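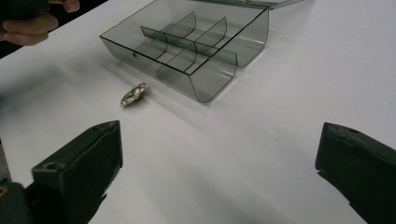 上からの光を受ける白い天板。艶のない面に淡い灰色の影が落ちる

特集 手元の明るさを設計する
公共閲覧室の照明と机をめぐって

図書館や資料館の閲覧室で、照明の更新が相次いでいる。蛍光灯器具の老朽化に伴う工事が大半を占めるが、天井の器具を取り替えた後になって、利用者から「以前より読みにくい」という声が寄せられる例は少なくない。照度計の数値は基準を満たしており、器具にも不具合は見当たらない。にもかかわらず、長く座っていると目が疲れるという。

こうした訴えの多くは、机の上で起きている現象に関わっている。光源の位置、天板の色と仕上げ、利用者自身の体がつくる影。閲覧室の設計において、これらは長らく別々の担当者の所掌とされてきた。照明は電気設備、机は家具、席の配置は運営の領分である。本特集では、三者の境界に置かれてきた「手元」という場所を取り上げ、改修を終えた施設の取り組みと設計者の見解を紹介する。

白い天板の功罪

港に近い高台に建つイルカリ（Irkari）資料館は、昨年度、本館二階の閲覧室を全面的に改修した。席数は279席で、改修前と変わらない。旧閲覧室の机は濃い茶色の木製で、開館以来41年にわたり使われてきたものである。

当初の計画では、机はすべて白い天板に改める予定であった。天井からの光を机の面で反射させ、室内全体を明るく保つためである。白い面は光を返し、書見台の陰になる部分もいくらか明るくなる。省エネルギーの観点からも、器具の台数を減らせる利点があるとされた。

しかし、試験席を設けて利用者の意見を募ったところ、評価は大きく分かれた。新聞の縮刷版や地図など、大判の資料を広げる利用者は白い天板を歓迎した。資料の縁が見分けやすく、付箋や定規を見失うことがないという。一方、小型の本を読む利用者からは、本の周囲が明るすぎるとの指摘が続いた。視野の中で紙面よりも机のほうが強く光り、文字を追う目がそちらへ引かれるのである。

明るさそのものよりも、紙面と背景の差が問題となる。白い天板の反射率は、製品によっては古い書籍の紙を上回る。黄ばんだ紙を純白の机に置けば、紙のほうが暗く見える。改修担当の学芸課は検討を重ね、大判資料席を白、一般席を明るい灰色、貴重書席を従来に近い茶色とする三種の構成に改めた。いずれも表面は艶消しである。艶のある仕上げは、器具の像が天板に映り込むため、早い段階で候補から外されている。

影の濃さと輪郭

次に問題となったのは影である。

照明設計を担当したチェストミール・ダンコ氏（Čestmír Danko）は、これまで複数の国で学校や文書館の照明を手がけてきた。同氏は、改修前の調査で最も時間をかけた項目として、手の影の観察を挙げる。

「影を完全になくすことは、技術的には可能です。しかし影のない机では、紙のめくれや鉛筆の先の位置がつかみにくくなります。私たちが調整しようとしたのは、影の輪郭の柔らかさと、影が落ちる方向でした」

点に近い光源は、輪郭の鋭い影をつくる。筆記中に手を動かせば、その影も紙の上を動き、視線を妨げる。面の大きい光源であれば輪郭はぼやけ、影は淡くなる。旧来の直管形蛍光灯は細長い発光面を持っていたため、机に対する向きさえ適切であれば、比較的穏やかな影を得ることができた。小さな発光部を並べた器具に替えた場合、同じ照度でも影の性質は変わる。更新後に寄せられる「読みにくい」という声の一部は、この違いによって説明できると同氏はみている。

方向については、利き手の問題がある。学校の教室では左側からの採光が望ましいと長く教えられてきた。右手で書く場合、手の影が筆先の反対側に落ちるためである。左手で書く利用者には、この配置が不利に働く。イルカリ資料館では、席ごとに左右どちらからも主光源が入るよう、通路に面した二列で机の向きを変えた。席の案内図には光の方向が小さな矢印で示され、利用者は自分に合った席を選ぶことができる。

器具の選定

天井には、乳白の拡散板を備えた面発光器具「ミローラ（Mirora）」が採用された。一台ごとに明るさを調整でき、日射の強い時間帯には窓側の列だけを絞る運用が行われている。手元灯には「コッペル（Koppel）」が選ばれた。首の長さに余裕があり、資料を広げたまま向きを変えられる点が評価されたという。

制御には「リニックス（Linix）」を用いる。時刻と窓面の明るさに応じて天井器具を段階的に調光する仕組みで、切り替えは数分をかけて緩やかに進む。導入直後は変化の幅が大きく、読書中に気づく利用者がいたため、段階を細かく分け直した。担当職員によれば、調整が一応の落ち着きをみたのは、日の短い2月に入ってからであった。

手元灯の点灯は利用者の判断に委ねられている。改修後の調査では、日中に点灯している席は三割程度にとどまり、午後4時を過ぎると大きく増える。高齢の利用者は時間帯を問わず点灯する傾向があり、天井の照度だけで全員の必要を満たすことの難しさを示す結果となった。一般に、加齢とともに網膜へ届く光の量は減り、まぶしさへの耐性も下がる。明るさを求めながら、強い光源を直視することは避けたい。手元灯の遮光笠が深めに設計されているのは、隣席への配慮に加え、こうした利用者を念頭に置いたものである。

既存の机を生かす

全面改修の予算を確保できる施設は限られる。机を更新せずに手元の環境を改める方法についても、いくつかの実践が報告されている。

ある町の図書館分室では、光沢の強い天板の上に灰色のフェルト敷きを置いた。席数は36と小規模で、費用は備品費の範囲に収まった。敷物は資料の滑り止めを兼ね、筆記具を置く音も和らげる。反面、消しゴムの屑が残りやすく、清掃の手順を改める必要が生じた。薄い紙に筆記する利用者からは、下敷きの貸し出しを求める声も出ている。現在は受付で硬質の下敷きを用意し、敷物は月ごとに裏返して使う。

別の施設では、机の向きを直角に変えただけで映り込みが大幅に減った。天井器具の列と視線の方向がそろい、器具の像が手前に来なくなったためである。床の電源の位置が制約となり、全席の変更には至らなかったが、工事を伴わない対策として参考になる。席の配置を検討する際は、着席した状態で天板を見ることが肝要である。立って見た場合と座って見た場合とでは、映り込みの位置が異なる。

記録の重要性

ダンコ氏が各施設に勧めているのは、改修前の状態を記録に残すことである。照度の測定値に加え、机の面の写真、利用者が実際に選ぶ席の分布、手元灯の点灯状況を、季節を変えて記録する。イルカリ資料館では、改修前後を通じて延べ1210件の聞き取り票が集まった。自由記述欄には、照明に直接関わらない内容も多い。椅子の高さ、空調の風、隣席との距離。それらの中に、光の問題と切り離せない記述が含まれていた。

例えば「背中が疲れる」と回答した利用者の席を調べると、頭上の器具が背後寄りにあり、自身の影を避けようと前かがみになっていた例が複数見つかった。該当する席では机をわずかに後退させ、手元灯の取り付け位置を右から左へ移している。

同館は聞き取り票の集計結果を館内で公開しており、閲覧室入口の棚で手に取ることができる。貴重書席の手元灯については、資料保存の立場から点灯時間の上限を設けるかどうか、現在も協議が続いている。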